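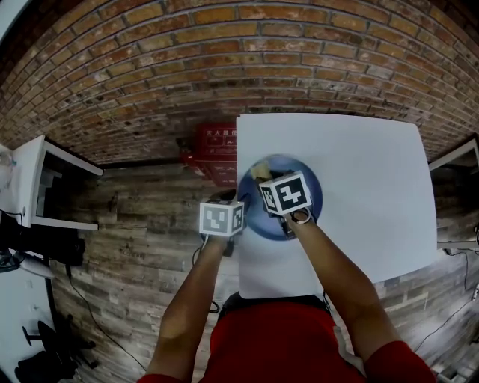

Flivach Objektmöbel, Technische Redaktion

4 Aufstellung des Arbeitstisches Tremon vor Sichtmauerwerk

4.1 Standort vorbereiten

1. Bodenbelag reinigen und auf Unebenheiten prüfen. Bei Belägen in Dielenoptik ist der Tisch möglichst parallel zum Verlauf der Dielen auszurichten.
2. Tisch mit der Längsseite an die Wand stellen. Zwischen Plattenkante und Mauerwerk ist ein Abstand von 36 mm einzuhalten.
3. Alle 4 Stellfüße so weit ausdrehen, dass die Platte waagerecht liegt, anschließend die Kontermuttern anziehen.
4. Kabel seitlich vom Tisch wegführen und gegen Stolpern sichern.

Achtung: An der Wand montierte Kästen und Schränke für Sicherheitseinrichtungen dürfen durch den Tisch nicht in ihrer Zugänglichkeit eingeschränkt werden. Gegebenenfalls ist der Tisch seitlich zu versetzen.

4.2 Wandleiste Lanz anbringen

Die Wandleiste Lanz wird ausschließlich im Ziegel und nicht in der Fuge befestigt. Der Bohrlochabstand beträgt 254 mm.

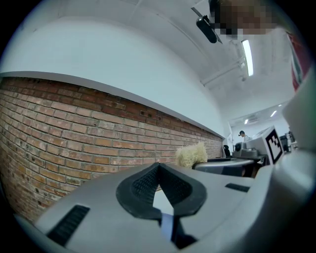

Vor dem Bohren ist der Zustand des Mauerwerks im gesamten Befestigungsbereich zu beurteilen. Lose oder abgeplatzte Ziegel sind als Befestigungsgrund nicht geeignet. Vorhandene kleine Löcher, wie sie hier in den oberen Ziegelreihen liegen, dürfen für die Wandleiste nicht wiederverwendet werden. Als obere Grenze der Montage gilt die Unterkante des weißen Absatzes über den Ziegeln; in der glatten Wandfläche darüber ist keine Befestigung vorgesehen.

4.3 Tischplatte in Gebrauch nehmen

1. Schutzfolie vollständig abziehen.
2. Platte mit einem feuchten Tuch abwischen und trocknen lassen.
3. Schüsseln und andere Gefäße mittig abstellen und zum Versetzen anheben.

Hinweis: Die Pflegemittel der Reihe Ullilo sind für die weiße Oberfläche freigegeben. Scheuermittel sind unzulässig. Die Kontermuttern der Stellfüße sind nach 90 Tagen nachzuziehen.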